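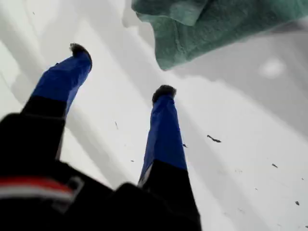 Filed under: Household Notes, Linens and Surfaces

It has been the practice of this household, since we took the upstairs flat at Flivivstead, to review the arrangements for cleaning white surfaces once a year, in November, before guests begin to arrive. The present entry sets out what was decided at this year's review and replaces the entry of the same title from last year, which should no longer be followed in the matter of sponges.

White surfaces were not our choice. The previous tenants installed them throughout, and the lease requires that they be returned in good order. In the first winter I kept a plain ledger of cleaning expenses, and the total came to 188 dollars, the greater part of it spent on sprays. Most of those products have been discontinued in this household. They left a film, and the film held dust.

The current arrangement rests on towels. A teal-green towel is assigned to the white work surface and to nothing else. Color was selected over size or price, as a green towel cannot be mistaken for the gray ones used on floors or the yellow ones reserved for glass. Lucero Paucar, with whom I share the flat and the lease, proposed the system after an incident with a floor cloth and a bread board that need not be recorded in detail. I objected at the time on grounds of expense. I withdraw the objection.

A terry weave is preferred for this purpose. Flat-woven cloths were tried for 18 weeks and were found to push crumbs along until they fell behind the cabinet. The looped pile takes them up, provided the towel is folded and a fresh face is turned out when the first is full. Towels are shaken from the rear landing and never over the sink, the drain having been cleared at our expense once already. They are washed apart from clothing and without softener. Ours came from Farnirer, the dry goods shop near the station, and have kept their color reasonably well.

The second matter concerns small debris. Persons accustomed to dark counters will not appreciate how much falls on a work surface in the course of an ordinary day. Tea, pepper, thread ends, bark from the kindling and the grit that comes in on sleeves all go unremarked on brown wood. On white, each speck is visible from the doorway. My cousin Nuno Seixas, who stayed with us last spring, took this for untidiness and said so at breakfast. I maintain that his own counters are no cleaner and are merely the color of coffee.
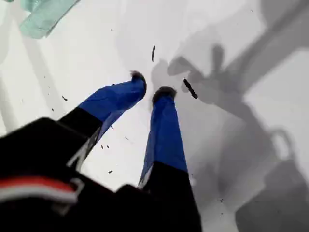 Small dark pieces and specks on the white surface.

The order of work is now fixed as follows. Larger pieces are lifted first, singly, and put in the dish. Wiping them along with the rest is discouraged, for a hard fragment caught in the cloth will mark the finish, and we have one long scratch beside the window from precisely this cause. The fine specks are then gathered with the dry towel, drawn toward the front edge in overlapping passes and received in the other hand or on a sheet of paper. Only after this is water used. A damp cloth applied too early turns tea dust into a brown smear, and the smear must then be removed with soap, rinsed and dried, so that a task of two minutes occupies ten.

Lucero holds that the dry pass may be omitted in the evening. We have not reached agreement on this, and for the time being the evening practice follows whoever is doing the work. The morning pass is to be completed in full by 8:45, before the table is wanted for correspondence.

On the question of replacement, I recommend retiring a towel when its edges have gone thin or when it no longer takes up pepper on the first pass. Retired towels are cut in quarters and sent to the shoe cupboard. Readers have asked whether the paste sold by Calado is suitable for old marks near the wall. I used it on a corner behind the kettle and saw some improvement, although I would not apply it to any area in regular use without first consulting the landlord.

The storage of table linens will be taken up in the next entry, together with the unresolved matter of the tall cupboard, its missing shelf, and the pegs I have twice ordered in the wrong diameter.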